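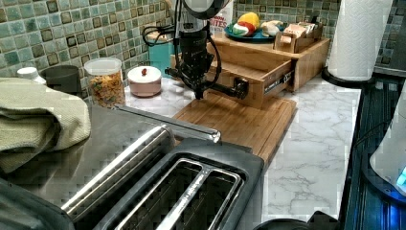 Fig. 1. Robot arm and gripper over the cutting board, toaster in front.

Notes for the Nustano lab visit, March

Meet in the lobby at 9. Ilze Sakalauskas will take us up in two groups. Vlastimil Kuruc runs the demonstration and will take questions at the end - please hold them until then.

What the lab works on
The group studies pick-and-place tasks on an ordinary kitchen counter. Objects are put back in slightly different spots between trials. The current set of recordings holds up to 4,000 trials, and 3,000 of them have been labeled by hand.

Terms to know before you go
Wrist: the last section of the arm, just ahead of the gripper.
Workspace: everything the gripper can reach. A counter crowded with jars and bowls leaves fewer clear paths than a bare table.
Clutter: objects that are not part of the task but still have to be avoided.
Partial occlusion: one object hiding part of another. Compare the snack bag behind the arm in Fig. 1.

During the demonstration
Stay behind the floor tape while the arm is powered. Write down where the gripper slows and what is near it when it does. Sketch the counter from where you stand.

To hand in
A report of 2 pages, with your sketch, to Áine Mac Suibhne. Read the section on grasp planning first - the report questions draw on it.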